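Valentini: The Complete Second Season (DVD box set)

Wurow Home Video 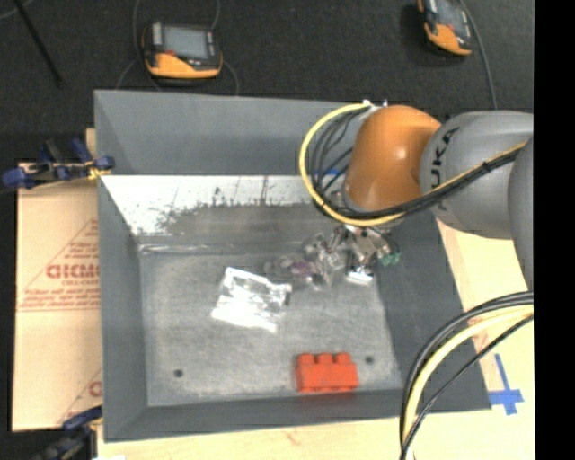
One customer review says the second season is where the show finally settles down, and that the courtroom episodes are worth the price on their own. The same reviewer took off a star for the missing blooper reel.

Valentini is the hour-long drama about two sisters who take over their late father's law practice in the harbour town of Mikness. Season two picks up the morning after the fire. Carla is trying to keep the doors open, and Renata has stopped returning calls from the insurance company. The Skotov case, which ran in the background of season one, goes to trial in episode four and carries through to the finale.

This set has every episode in broadcast order, including the December holiday special that was left off the streaming version. Episodes are uncut and have the original theme music.

Extras
Commentary on the pilot and the finale
Deleted scenes
A short feature on building the courthouse set
Printed episode guide

Details
Catalogue number: 1564
Discs: 2
Picture: widescreen, colour
Sound: English stereo
Subtitles: English, French
Region: 1

Discs are held in a single plastic case with a cardboard sleeve. Season one is sold separately, catalogue number 347, and the sleeves line up on the shelf if you own both.

Orders over $100 ship free within Canada. Opened sets can be exchanged for the same title if a disc is faulty, but can't be returned for a refund. Please include your order number with any exchange.

Page updated January 9, 2025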